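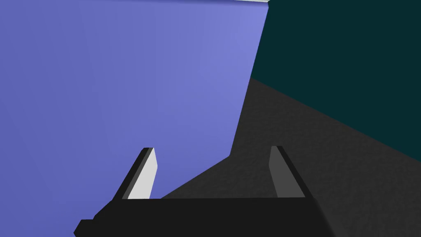 Orathai Ongart

So I finally got myself along to the open day at Drukside, after saying I'd go every February since we moved down the road. Free sausage sizzle, 15 minutes of queuing for a parking spot, and then straight upstairs to the simulation room, where I stayed for most of the arvo!

The demo was of Gultlow, the program they use to try out robot jobs on a computer before going anywhere near the real arm. You get the view from just behind the gripper, with its two black fingers wide open, and on my turn there was a huge blue block right up beside them. I completely lost my sense of how big anything was. The main bit of colour in there and I had no idea if it was a lunchbox or a fridge — my guide, Chanida, said everyone asks that.

You steer with a little joystick (I was hopeless, my nephew would have been brilliant) and you get two minutes each. What I liked most was how plain it all looked. Dark wall, speckled grey surface, not a label anywhere. I'd expected something flashier, but the pale strip down the inside of the left finger gave me something to line up with, and I got quite absorbed.

Some 85 people had been through by the time I left, and they'd run out of onions. I'm going back next year with better shoes.

Comments

Marg: Was the upstairs bit okay with a pram?

Orathai: There's a lift round the back, Marg, past the bike racks.

Deb K: Gutted I missed the sausages. Joystick sounds fun though!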